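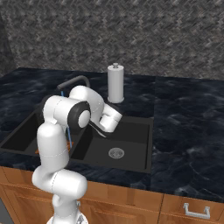
Sink task in the simulator, gripper over the right basin.

Gotomora planning software, progress report to Zundlow
Prepared by Lesia Stetsiuk, 4 October 2019

The April plan said we would have a planner that could move the arm through a cluttered kitchen and not need hand tuning for each layout. We have part of that. I would ask you to read the numbers below with some caution, as I do.

We ran 348 planning trials on the sink layout. The planner returned a path in 60 percent of them within the time limit of 5 seconds. Radek Ondrejka considers this good progress. I am less sure. A returned path only means the software believes the arm will clear the faucet and the counter, and the collision shapes we give it are simpler than the shapes we draw. Kálmán is replaying the returned paths against the full shapes now. Until he is done, please don't quote the 60 percent to anyone.

Most of the failures come when the hand has to get in behind the sink, close to the faucet.
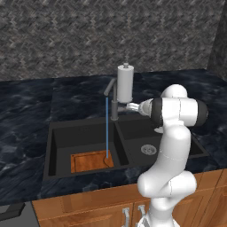
The wrist has few good angles back there, and the planner tends to spend its whole time limit trying small changes to the same bad elbow position. Thulani Du Plessis added a restart rule that throws the attempt out early. It helped on the layouts he tuned it on – I have not seen it help on any others.

Perception is behind. All trials so far take object positions straight from the simulator, so nothing in this report says anything about finding a cutting board in a sink from camera data. Running water is drawn as a thin blue line and the planner ignores it.

The Palamarchuk logging tool works and the team uses it. It cost us 40 hours more than budgeted.

Next period: finish the replay check, test the restart rule on new layouts, and connect the first version of the object detector. I would hold off on the Cerkorholm demo until the first two are done.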